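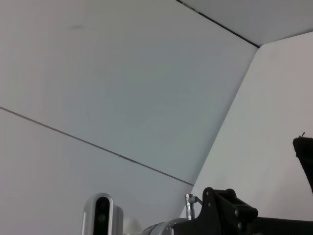 Corner by the door, panels up, seams not yet filled.

From: Ignacio Carrasco
To: Flavham workshop list
Date: March 2022
Subject: Re: [flavham] White panels in the back room – seams and corners

Replying to the list so everyone who asked about the back room gets the same answer.

On Sunday, Prieto wrote:

> I'm planning to line my own room in Fesville the same way you did yours,
> with flat white panels on the walls and a lighter panel overhead. Before
> I order anything I have a few questions.
>
> First, did you caulk the horizontal seam between the upper and lower
> panels, or leave it open? In the last picture you sent it looked like a
> dark line and I couldn't tell if it was a gap or a shadow.
>
> Second, how did you do the inside corners? I bought a length of corner
> trim and I'm not sure I like it.
>
> Third, what did the whole thing cost? My wife is asking and I would like
> to give her a number.
>
> Prieto

Taking these in order.

The horizontal seam is open. I left a small gap between the upper and lower panels when I hung them, and against white it reads as a dark gray line. Most of what you see is shadow. The panels came from Flascombe and their sheet says to leave room for movement between summer and winter, so I did. I put the lower row up first, set spacers along the top edge, rested the upper row on the spacers and pulled them out once the screws were in. If you want to fill the seam, use a flexible filler and wait until the room has been through one heating season. I plan to do mine in September.

I tried a test strip of plain painter's caulk behind the shelving in the other room. It went on fine and cracked by the end of winter. I would not use that again.

The inside corners have no trim. I butted one wall into the other and kept the cut edge on the side you see least from the door. This works if your walls are close to plumb. Mine were out by a quarter inch at one end, and I had to take the panel down again and scribe it. That took most of a Saturday. If your walls are worse than that, keep the trim you bought – it covers a lot.

One thing about color. All the panels in the room are the same white from the same order. They don't look it. In the corner in the picture, the wall on the right comes out nearly pure white and a little warm, and the big panel next to it looks cooler and grayer. I had two people ask if I ran out and bought a second batch. I didn't. A matte finish shows you whatever light is hitting it, so two walls that face different ways will never match exactly. If that bothers you, hold a sample against each wall before you order, once in the morning and once at night with the lights on.

The finish also picks up marks. A damp cloth takes off most of what I get on mine. Don't use the scrubbing side of a sponge. It leaves a shiny patch and you can't get the matte back.

The ceiling went up before the walls. I would do it in that order again, so the wall panels help hide the ceiling edge. There is still a narrow seam along the top and I am leaving that one open too.

Cost was $3,060 for everything, including delivery, screws, the spacers and 2 blades I ruined on the first day. The work took 7 days spread over a month, with 4 of those spent on the walls. I had help lifting the ceiling pieces. You can hang the wall panels alone if you screw a temporary ledger strip to the wall to rest them on.

Things I would do differently:

Label the back of each panel before cutting.
Buy one more panel than the drawing says.
Run the cables before closing up the last wall.

On that last one, I had to open a wall I had already finished to get an outlet where I wanted it.

I still have the spacers and the long straightedge if you want to borrow them. I'm driving through Fesville next week and can leave them with you. Write to me off list with a time.

Ignacio Carrasco
Flavham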